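## 4. Sorting and storage of returned containers

### 4.1 Study sites and collection

Returned containers were followed at three sites during June. Jandness is a covered market with a single drop-off point near the loading bay. Takora is a canteen supplier that collects its own stock from office kitchens. Cerkitcombe is a village shop with a return shelf inside the door. All three use the same lidded food box, supplied under the McPhee deposit scheme, and all three charge the same deposit, so differences in return behaviour cannot be put down to price.

Each box carries a printed code on the base. The code was read when the box was lent and again when it came back, which gives a loan period for every completed trip. Boxes that had not come back by the end of the study were treated as still on loan, and no attempt was made to guess their final state. In total, 142 boxes were issued. Lids were coded separately from bases, as earlier work had shown that the two parts are often returned at different times.

Staff at each site were asked to carry on as usual. They were not told which measures would be reported, although they knew that codes were being read. A short form was kept at the counter for remarks about damage, smell and missing lids. The forms were filled in unevenly: those from Cerkitcombe are full and legible, while those from Jandness contain long gaps at busy times of day.
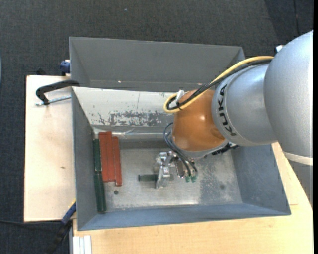
**Figure 3**

Storage before washing had a larger effect on box condition than we had expected from the pilot. At Takora, used boxes were stacked with their lids on and held until the washing line was free. Food residue dried on the inner walls, and a second wash was often needed. At Cerkitcombe, the shopkeeper rinsed each box on return and left it open on a rack. Boxes handled in this way passed inspection after one wash in nearly every case, even when the wait before washing was longer. Jandness fell between the two – lids were taken off, but boxes were not rinsed.

The difference cannot be explained by contents alone. Takora boxes were used mainly for hot meals with sauce, and those from Cerkitcombe for bread, cheese and cold cooked vegetables. When only boxes used for sauced food are compared, the order of the sites stays the same, but the gap narrows. We therefore treat contents as a partial cause and report the two groups separately in Section 5.

### 4.2 Inspection

Boxes were inspected after drying, under the same lamp and by the same method at each site. Four kinds of fault were recorded: staining, scratches deep enough to catch a fingernail, warping of the rim, and cracks. A box with a crack was withdrawn at once. A box with any other fault was put back into use unless the lid no longer closed, in which case the base and lid were tested with fresh partners before either was withdrawn. This last step added time to the inspection but saved a fair number of sound lids.

Staining was the most common fault and the least useful one for predicting withdrawal. Customers did, however, return stained boxes sooner, and some refused them at the counter. Fifteen refusals were recorded at Jandness and 3 at Cerkitcombe. Takora has no counter, so refusals could not be seen there. Rim warping was rarer, but it was the main reason for a poor seal. It was found mostly on boxes that had been stacked while still warm from the dryer, a habit that could be changed at little cost.

### 4.3 Limits of the data

Two limits should be kept in mind. The first concerns unread codes. Printed codes wore faint with repeated washing, and 9 boxes could no longer be matched to their loan record by the end of the study. They are left out of the loan period results but kept in the inspection results, where their history is not needed.

The second concerns season. June is a mild month at all three sites, and sales of cold food are higher than in winter. A winter study would probably show more sauced meals, longer drying times and a higher share of second washes. It might also show longer loan periods at Cerkitcombe, where many customers walk to the shop. The loan periods given in Section 5 should be read as early summer values – they should not be used to set stock levels for the whole year.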